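Sorting out the small white things

2 September 2025

I spent most of August meaning to deal with the earbuds and finally did it over the bank holiday weekend. I know that doesn't sound like a big job. It took an afternoon and part of the next morning.

The trouble began when we moved to Rarnton. Everything small and electrical went into one bag, on the grounds that I'd sort it out when we arrived, and the bag then sat at the bottom of the hall cupboard for nearly 11 months. In the meantime we bought more. My sister left a pair behind when she came to stay. Aliki Bakalis, who I share an office with, gave me another pair she'd stopped using after she got hearing aids that do the same thing. By the summer I could put my hand in any coat pocket and find a white plastic case, and I could never say whose it was or whether it worked.

They all look alike, that's the real problem. A white case with rounded corners and a lid could be nearly new or five years old. Some are longer, some are squarer, but you only see that when you have two side by side. On its own, each one looks like the one you're after.

So the first thing I did was get them all out on a table and open every lid. I'd been shutting them and putting them back for a year without looking inside, and several turned out to be missing one bud or both.
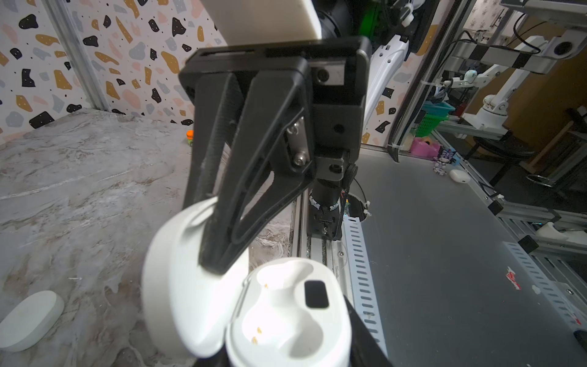 An empty case isn't rubbish, by the way. I nearly threw mine out, then found the left bud in the car and the right one in a wash bag two days later. If you've got an empty one, put it somewhere on its own for a month before you decide. Mine lives in a saucer by the bread bin now.

Cleaning came next. I've read all sorts about this and most of it is more trouble than it needs to be. What I used was a dry cotton bud for the hollows where the buds sit, a wooden cocktail stick for the groove round the lid, and a soft cloth for the outside. There are small metal contacts at the bottom of each hollow on the cases I've got, and they collect a sort of grey fluff, presumably from pockets. I gave those a gentle rub and left it at that. No water. I did once use a wet wipe on a case and it never charged properly afterwards, though it was old and may have been on its way out.

The mesh on the buds themselves is harder. A dry toothbrush, held so the bristles point upwards, gets most of it off. Hold the bud with the mesh facing down so that whatever comes loose falls out and not further in. I changed the rubber tips on my own pair as well. I hadn't done that since I bought them and I'm not going to say how the old ones looked.

Then I charged the lot for 30 minutes each, one after the other, because I could only find one cable that fitted. Two cases did nothing at all. I tried them again on the plug in the kitchen to be fair to them, and they still did nothing, so they've gone in the bag for the electrical recycling at Tulldale. They take small things there in a separate bin near the entrance. Don't put them in the ordinary household bin, the batteries can catch fire in the lorry.

The ones that worked I marked. I tried a permanent marker first and it rubbed off the shiny plastic within a day. Nail varnish is better. A dot on the underside is enough: green for me, red for my husband, and nothing on the spare. I was tempted to buy coloured covers but they make the case too fat for the little pocket in my jeans, and that pocket is the only reason I don't lose them more often.

My sister's pair has gone back to her in a padded envelope. She hadn't noticed they were missing and thought she'd left them on the train.

I'm going to do the chargers next. They're in a Chauvin biscuit tin on top of the wardrobe and the lid no longer shuts, so that will probably be a longer post. If anyone knows how to tell a good cable from a bad one without plugging every single one in, please leave a comment.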